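Home News Features Food & Making Archive Contact

Search this site Go

"I glaze in the afternoons and regret it in the mornings"

14 shares 3 comments

Yutong Jiang has run the Kirneck pottery on her own since the lease came up, and she still answers the door with clay up to her elbows. The workshop is behind a tyre fitter's. There is one wheel, one electric kiln and a radio that only gets one station.

She came to pots late. She had been working in accounts for Sopacua, a shipping firm, and signed up for an evening class when a friend dropped out and offered her the place. "It was paid for, so I went," she says. "I was terrible. I couldn't centre anything for the whole of the first term. The teacher told me to stop pushing and lean, and I didn't know what he meant until the second term."

She kept the job for 4 more years, throwing at weekends and selling at a market. When she left she had enough saved for the kiln and six months of rent.

Most of what she makes now is for the table. Mugs sell best, plates worst. "Plates warp. People think a plate is easy, it's flat. You dry it too fast and the edge lifts, and you don't find out until it's been fired."

She sells through the workshop and through Brulteo, a kitchen shop in town which takes 16 pieces a month. They wanted more. She said no, and says she would give the same answer again. "If I make more than that for them I'm not making anything else. I'd be back in an office, with mud."

I asked about colour, which customers ask her about more than anything. For a long time she used only white and a brown that came from a recipe in a library book. Greens and blues came later, and they took up most of one winter. She tested them on small tiles, and the tiles are still in a biscuit tin under the bench with numbers scratched on the back.

"A dark colour on the inside of a bowl is hard to get right," she says. "It pools. You get a different shade at the bottom from the one on the sides, and you have to decide if you like that."

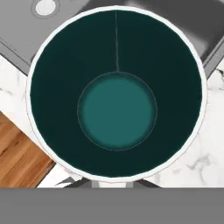

Does she like it? "Mostly. My mother doesn't. She says food should go on white so you can see what you're eating."

The kiln costs more to run than it did when she started, so she waits until it is full before firing. That can mean a wait of 3 weeks for an order, and she tells people so when they pay. A few have asked for their money back. She gives it to them and puts the pot on the shelf.

In September she starts teaching, one evening a week, in a room above the Novitach print works. It holds six people and she has two names down so far. She has no lesson plan yet. "They'll make a pinch pot first. Everybody hates it, they want to go on the wheel. But you learn how thick clay is, with your fingers."

Before I left she had to move some boards of mugs to get at the kettle. Two of the handles had cracked, and she dropped both mugs in the reclaim bucket and went on talking about the rent.

Previous article Next article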